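3. Refugee scholars and the provincial colleges

3.1 The appeal and its first answers

The appeal that reached the provincial colleges in August 1938 was short. It asked each governing body whether it could offer a post, paid or unpaid, to a teacher dismissed on racial grounds. Hamdy (2011) treats the replies as a single body of opinion and finds them cold. Our reading of the Burkmont and Guditz papers suggests that the replies differed a good deal in tone, and that the tone of a reply was a poor guide to what the college did afterwards.

Burkmont answered within the month. The principal wrote that the college felt "the deepest sympathy" and regretted that its funds were fully committed. No further letter on the matter survives in the Burkmont file, and the minutes of the governing body do not mention it again. Guditz took much longer. Its reply was curt, asked several questions about teaching experience and knowledge of English, and made no mention of sympathy at all. By the following year Guditz had 2 refugee teachers on its staff, one in chemistry and one in modern languages.

3.2 Money and student opinion

The usual explanation for refusal is money. Salaries were low and most colleges ran close to their income. The student fund at Guditz raised nearly 2,000 pounds over the period we studied, mostly through small weekly payments, and this paid for lodging as well as part of one salary. Lemieux (1997) has argued that such funds were started by staff and only later presented as student work. The Guditz account book does not bear this out. The first entries are in the hand of a second-year student, and staff names appear only from the third page onwards.

Burkmont students also debated the question. The college magazine printed 32 letters on it, of which 4 openly opposed any appointment. Most of the others supported help in general terms and then turned to the shortage of posts for British graduates. Escobar (2004) reads letters of this kind as a polite form of refusal. We think this is fair for some of them, but several writers went on to give money, and their names can be matched with receipts kept in the Sutherland deposit.

3.3 The teachers themselves

Very little has been written on how the appointed teachers saw their position. The modern languages teacher at Guditz left a diary, now in private hands, which we were allowed to read but not to copy. It says little about politics. The entries deal with lodgings, the cost of coal, marking, and a long dispute over the use of a classroom on the upper floor. Twice the writer records being asked to give a public talk on events in Germany, and both times the invitation was withdrawn before a date was set. The college minutes are silent on this.

The chemistry teacher is harder to follow. His contract was renewed once. After that his name disappears from the staff lists, and a forwarding address in Hilivmont is pencilled on the back of his last pay slip. We have not been able to trace him further. 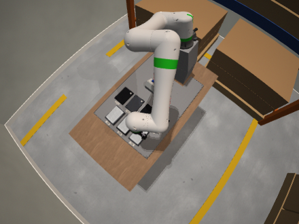
Department of History and Social Studies

Figure 1. Simulated robot arm over a wooden work table.

3.4 Limits of the evidence

Two points should be kept in mind. The Burkmont file was weeded at some time after the war, and the list of what was removed has itself been lost. It is possible that later letters once existed. The Guditz papers are fuller, but they were kept by people who had supported the appointments, and the views of those who had not are known mainly from their opponents' notes.

We therefore make no claim about the provincial colleges as a whole. The next section turns to the Sutherland receipts and sets out how names were matched.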